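How Do You Show a Robot What to Do?

Think about how you learned to tie your shoes. Someone probably knelt down next to you and did it slowly while you watched. Then you tried, got it wrong, and tried again.

Robots can learn by being shown, too. This page explains two ways people do it.

Why not just write instructions?

A robot runs on a computer, and computers follow instructions very exactly. For some jobs this works well. A robot in a car factory may do the same move all day, with every part arriving in the same spot.

A kitchen is harder. Spoons get left in different places. Some are long and some are short. A cup might be turned a little to the left. If you tried to write a rule for every spoon in every position, you would never finish. So people show the robot many examples, and a computer program looks for what the examples have in common.

Way 1: Remote control

The first way is a bit like driving a toy car. A person holds a controller, and the robot arm copies what the person's hand does. When the hand moves left, the arm moves left. When the person squeezes, the robot's fingers close. The computer saves every move.

Lukian Stasiv teaches robots this way at a workshop called Ritunura. His practice arm is named Helmy. "The first day, I knocked over every cup on the table," he says. "You can't feel what the robot is touching, so you have to watch very closely."

Remote control has one big problem. You need a whole robot in the room, and robots are heavy and cost a lot of money.

Way 2: Using the robot's hand yourself

The second way leaves the robot at home. The person carries only a gripper, the part that works as the robot's hand. It has two jaws that open and close. The person picks things up with it and puts them down again.

A camera rides on the gripper. It records what is in front of the jaws, so the computer gets a view much like the one a robot would have. Later, the program studies the recordings and learns how the gripper should move.

You can take a gripper like this almost anywhere: a kitchen, a classroom, a garage. One person can use two, one in each hand, to practice jobs that need both.

How many times?

Once is not enough. For a project called Plallex, Lukian and his team recorded one table-clearing job 983 times. They did it 500 times in the first kitchen and the rest in other rooms. They moved the things around between tries so the robot would not learn just one layout.

Slow, smooth moves make the best lessons. If the person rushes or shakes, the robot may learn to rush or shake as well. Tries that go badly are often marked, so the team can decide later whether to use them.

What does it look like?

The job in these pictures uses spoons, chopsticks and a white plastic container on a blue mat.

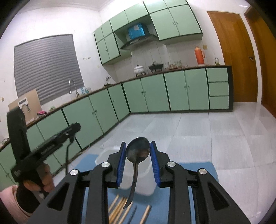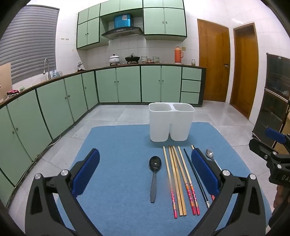

Both pictures look out past the two jaws of a gripper, with the blue pads on the inside of the jaws. In the first one the pads are holding a spoon. In the second one the jaws are open.

Can a robot learn a job from watching just one try?

Most robots need many tries. One try shows only one way that things can be placed, and the robot may get stuck as soon as something has moved. With hundreds of tries it has a better chance of handling a new setup.

Words to know

Gripper: the part of a robot that grabs and holds things.

Jaw: one side of a gripper. The jaws close together to pinch an object.

Remote control: moving a machine without touching it.

Demonstration: one full try at a job, done by a person so the robot can learn from it.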